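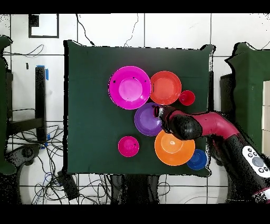

Workshop tips: getting a stacking routine to behave

These come from the bench notes at Ostdale, where we write the planning and vision code for tabletop sorting and nesting of bowls. Most apply to any small arm.

Cover the table. A matte cloth in one plain color makes segmentation much easier than a bare shiny top. We use dark green. Pull it smooth before each session, as a raised corner can come back from the depth sensor as an object.

Watch your reds. Magenta, hot pink, red and orange bowls sit close together in hue, and a plain color threshold will merge two of them when the rims touch. Split on the rim ellipse first, then assign color. Américo Calado added this to Veloso, our perception module, and merged detections went from 47 in a test run to 4.

Mask out glare. Glossy plastic throws small white spots. Fill any hole inside a closed rim before you fit the center.

Grasp at the rim. For a wide bowl, plan with the fingers pointing down, one inside the rim and one outside. Have the planner score several points around the rim and drop any that put a finger in a neighboring bowl. If all of them are dropped, move the neighbor first.

Remember the wrist. The gripper may clear everything while the wrist behind it passes over the next bowl. Put the whole wrist in the collision model, with padding. We cap speed at 70 percent until a new model has been checked.

Look, then move. Once the arm is over the table it hides part of it. Save the last clear view and keep those poses for anything the arm covers. Don't let the tracker delete a bowl when it goes out of sight.

Nest by size. Sort on measured rim width, largest first. Cups go last, and they need their own grasp.

Name your logs. Benedita Fonseca lost an afternoon in October to 52 files all called "test". Put the planner version and the cloth color in the name.

Recheck the camera transform after lunch if anyone has been cleaning near the stand.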